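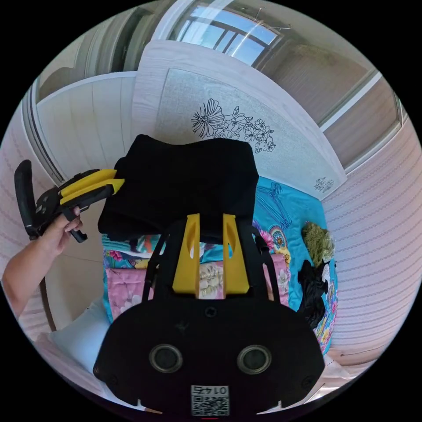
小規模な醸造所でも、ビールの溶存酸素を充填の直前に測る必要はありますか。

必要です。貯酒タンクで測った値が低くても、配管の継ぎ手やポンプのシール部から空気を吸い込めば、缶に入る時点の値は上がります。風味の劣化を抑えるには、充填機の入口に近い位置での測定が基本になります。

醸造設備メーカーのSkelturaは、クラフトビール醸造所向けのインライン溶存酸素計「Omby」の受注を8月に開始します。国内での販売と据付はAzevedoが担当します。

Ombyは光学式のセンサーを採用し、充填ラインの配管にフェルール継ぎ手で取り付けます。電解液の補充は不要で、センサーキャップの交換はお客様ご自身で行えます。センサー部は取り付けたままCIP洗浄に対応します。測定値は本体の表示部で確認できるほか、設定した上限を超えた場合には警報を出し、充填機に停止信号を送ることができます。

記録は本体に充填ロットごとに保存され、最大2,000ロット分を保持します。CSV形式で書き出し、出荷記録や官能検査の結果と照合できます。

開発にあたっては、Darnhamにある醸造所の缶充填ラインで試験運用を行いました。期間中に733ロットを測定し、そのうち122ロットで充填開始直後に値の上昇を記録しました。同醸造所ではこの結果をもとに、ライン始動時の炭酸ガス置換の手順を見直しています。

初回の出荷台数は200台です。既設ラインへの取り付けには配管径の確認が必要なため、ご注文の前にAzevedoの技術窓口までお問い合わせください。校正用のガスキットは別売です。

本件に関するお問い合わせ先
Azevedo 醸造設備部 技術窓口
受付時間 午前9時~午後5時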